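Flurero Field Guide
Section 4: Setting up your first opinion poll

Last updated May 7, 2024

Welcome to the fun part! By now you should have Flurero installed on the office machine, a login for everyone on your team, and a sample list loaded from Section 3. This section takes you from an empty project to a poll that is ready for its first real phone call. We'll use the Clorkia attitudes poll as our running case, a short set of questions on trust in public bodies, voting plans and local services. Your own poll can be on anything you like and the steps stay the same.

Before you start

You will need:
- your sample list, saved in Flurero and showing a green tick
- the final wording of your questions, agreed by whoever is paying for the poll
- the codebook for your region (Clorkia and Park each have their own)
- an interviewer who can spare a little time for the test calls

If the tick next to your sample list is amber, go back to Section 3, step 9. An amber list will still open, but the quotas will not fill.

4.1 Create the project

1. Open Flurero and choose New project from the left-hand menu.
2. Type a name. Keep it short and put the place first, so "Clorkia attitudes" and not "Attitudes poll for Clorkia, spring round". Names are sorted by their first word everywhere in the program.
3. Pick Telephone, Face to face or Mixed. You can change this until the first interview has been saved.
4. Choose the interview language. If people will be offered a choice, tick Second language and load both versions now.
5. Press Create. The project page opens with four empty tabs: Questions, Quotas, Team and Results.

Note: Projects made before the April release have a fifth tab called Extras. Everything in it has moved to Team.
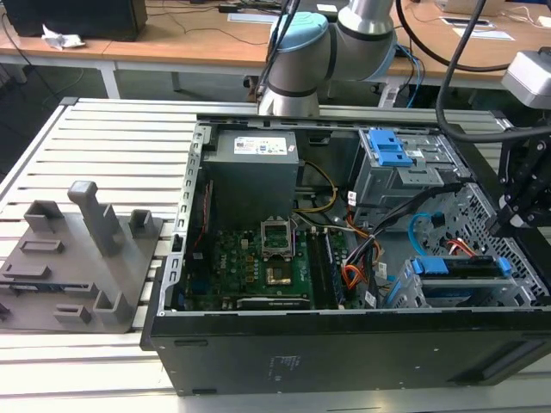
Maureen Tidswell

4.2 Add your questions

This is where a poll starts to feel real, and I love this bit! You type a question, press Preview and there it is, just as the interviewer will read it.

1. Open the Questions tab and press Add.
2. Paste in the wording exactly as agreed. Check the punctuation afterwards, as long dashes sometimes arrive as question marks.
3. Choose an answer type. Single choice suits most opinion questions. Use Several answers for things like "Which of these have you heard of?"
4. Enter the answers one per line. Leave out "Don't know" and "Prefer not to say", which Flurero adds for you.
5. Tick Shuffle if the order has no meaning. Lists of parties, newspapers and institutions should nearly always be shuffled. Scales running from "strongly agree" to "strongly disagree" should never be.
6. Press Save question and carry on until you have them all.

Put the easy, friendly questions first and the personal ones (income, faith, how someone voted) towards the end. A person who has been chatting happily for a few minutes is far more likely to answer them.

Caution: Do not edit a question once live interviews have begun. Flurero will let you, and the old answers will be kept under the new wording with no warning. If a question really is wrong, switch it off and add a fresh one.

4.3 Set the routes

Routes send people past questions that don't apply to them. Someone who says they did not vote should not then be asked which party they chose!

1. Click the arrow beside the question where the path splits.
2. Choose the answer that triggers the jump.
3. Choose the question to land on.
4. Press Test route. The path lights up in blue from beginning to end.

A red patch means that a question can't be reached by anyone. This is usually a jump landing one question too far down, and dragging the arrow back up fixes it.

4.4 Fill in the quotas

Quotas keep your sample in line with the population. The Clorkia poll uses 6 age bands, the top one being 65 and over, crossed with sex and district.

1. Open the Quotas tab and press Load from codebook.
2. Pick your region. The bands and districts appear in a grid.
3. Type your total number of interviews in the box at the top right. The grid fills itself in, and it is lovely to watch.
4. Look down the grid for any cell showing zero. Small districts can be rounded away. Merge them with a neighbour using the Join button.
5. Press Lock.

Note: The Vaduvura districts were redrawn and appear in the codebook under both sets of names. Use the ones marked "new". Ticking both counts those homes twice.

4.5 Add your team

1. Open the Team tab and press Invite.
2. Enter each interviewer's login, then choose their shift.
3. Set Call-backs. The usual setting is two, at different times of day.
4. Print the introduction script, or send it to their screens with Share.

Interviewers may repeat a question as often as they are asked to. They may not reword it, explain it or hint at an answer. If somebody asks what a word means, the reply is "Whatever it means to you", said warmly.

4.6 Run the test calls

Please don't skip these! Every poll I have set up has had at least one surprise waiting in it, and the test calls are a cheerful way to find it.

1. Switch the project to Test. A yellow bar appears across the top of the screen.
2. Make six calls to colleagues or friends who have not seen the questions.
3. Ask each of them afterwards which question made them stop and think.
4. Read through the saved answers in the Results tab and look for blanks.
5. Correct the wording or routes as needed, then test again.
6. Press Clear test data.
7. Switch the project to Live.

Caution: Clear the test data before going live. Once the yellow bar has gone, test answers and real ones sit in the same table and can only be picked apart by hand.

If Live is greyed out, a quota cell is unlocked or an interviewer has not accepted their invitation. Hover over the button and Flurero will tell you which.

Weighting and the margin of error are covered in Section 5.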